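Notebook — Pomik bench, arms and planner
2025-07-09

Right, the planner swap. I've been putting this off since February and today I finally pulled the old trajectory code out of Fliklow and put the new one in. Writing this up while it's fresh, partly for me and partly for whoever opens the branch next and wonders why half the config file has moved.

What the change does: the old planner treated the two arms as two separate problems and then checked the answers against each other afterwards. If they clashed, it delayed one arm and tried again. That was all right for jobs where each arm keeps to its own side, and hopeless for anything in the middle, where it would sit there delaying and retrying until it gave up. The new one (same interface, different insides) plans both arms as one twelve-joint thing, with a shared clock. Slower per call, far fewer calls.

Numbers from the replay set, before touching the hardware. I ran all 1696 stored start and goal pairs through both versions. The old planner gave up on 218 of them. The new one gave up on 32, and I've looked at every one of those and most have a goal pose inside the keep-out box, so fair enough, I'd give up as well. Time limit was 900 ms per plan for both. I'll put the table in the branch when I've tidied the column names, which at the moment only make sense to me.

Then on to the real thing. The bag job is the one I care about, with both arms coming into the middle at once, and the basket makes it awkward as it stands exactly where the elbows and wrists would like to swing through. The scene model has the basket as a plain box with a bit of padding, and the bag edge over the rim isn't modelled at all. I've bumped the padding up on the top face only, so the planner keeps its distance from the plastic without losing the space down the sides.
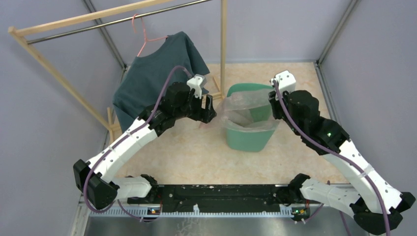

Things that went wrong, in the order I found them

First, the self-collision list. I'd copied the pairs to ignore from the single-arm file and forgotten that the joint names get a prefix when there are two arms. So nothing matched, nothing was ignored, and the planner thought every neighbouring link was in collision with the next one. Every plan failed instantly. Took me far too long to spot, as the error only says "invalid start state" and I went off and blamed the calibration. The loader now complains loudly if an ignore pair names a joint that doesn't exist!

Second, cables. They aren't in the model and never have been. The old planner got away with it because the arms moved so timidly, but the new one is quite happy to roll a wrist the long way round if it saves a bit of path. I've put a soft cost on wrist roll away from the middle of its range. It's a fudge. A proper job would be a fat capsule along the outside of each forearm, and I'll have a go at that once the rest has settled down.

Third, perception. Alto (the segmenter, version two, with the settings Verbruggen sent over) is good on the shirt and the basket and poor on thin see-through plastic. With the bag in a heap on the floor between the grippers, the mask kept breaking into islands, and the grasp picker would then choose whichever island was biggest in that one reading. So the target hopped about between planning calls. I now merge any islands closer than a finger's width and hold the chosen grasp point unless the new one scores clearly better. Much calmer in the viewer.
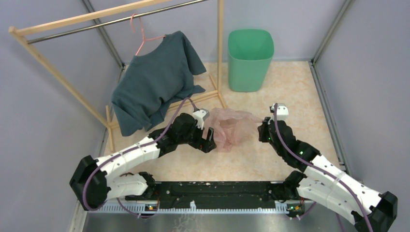 The other half of that problem is depth, and I haven't solved it. On sheer plastic the depth reading tends to go straight through and give me the floor, so the height of the grasp is basically a guess: floor height plus a constant. I'd like to try taking the height from the two wrist views together, but that needs the timestamps lined up better than they are now, and the wrist streams drift against each other if they've been left running over lunch.

Still to do: the capsule for the cables, a test for the prefix bug, and moving the island distance out of the code and into the config. The stop button in the viewer also still calls the old planner's cancel, so use the proper one on the bench until I've fixed it. Branch is pushed but please don't merge it yet — the retry limits are still set to silly values from the replay run.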